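Nanside Room – Pre-Show Safety Walk, with Comments
Show: Sitompul Quartet, two sets
Walk done by: Farah Ngui, December 6, 2023
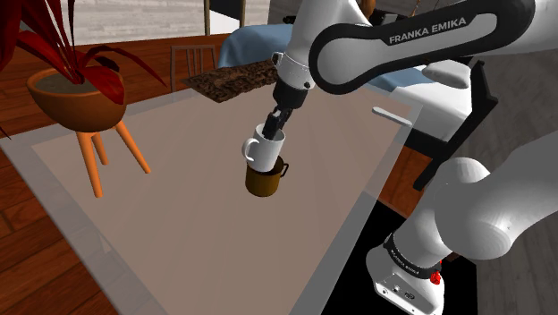 Doors stay shut until every line has a mark next to it. If a line fails, write what you did and who you told.

1. Exits
Front and alley doors open fully from inside – OK
Exit signs lit – OK
Aisle to alley door clear – FAILED, then OK. Bass case was parked in it. Moved to the green room. Same thing happened in May.

2. Stage
Riser legs locked – OK
Edge tape visible from the drum stool – OK, but worn on the left. Yusri has a new roll.
Cables taped or under mats – OK
Piano wheels locked – OK

3. Power and lights
Amps on the stage circuit only – OK
Power strips not chained – FAILED. Keyboard strip was plugged into the pedal strip. Ran a separate line from the wall.
Safety chains on hanging lights – OK on all 12

4. Sound
Speaker stands pinned, legs wide – OK
Level at the front tables – up to 9 on the house meter during the horn solo at soundcheck. Cosimo Marras brought the monitors down and will watch it in the second set.
Earplugs at the door – low, reorder

5. Room
Capacity sign posted (200) – OK
Extinguisher tags current – bar OK, backstage tag is hard to read. Asked Anwara Sivakumar to get it replaced.
First aid kit – OK, short on small bandages
Restroom floor – OK

Still open: edge tape, backstage tag, earplugs, bandages.
Second check at the set break: Wanting Zeng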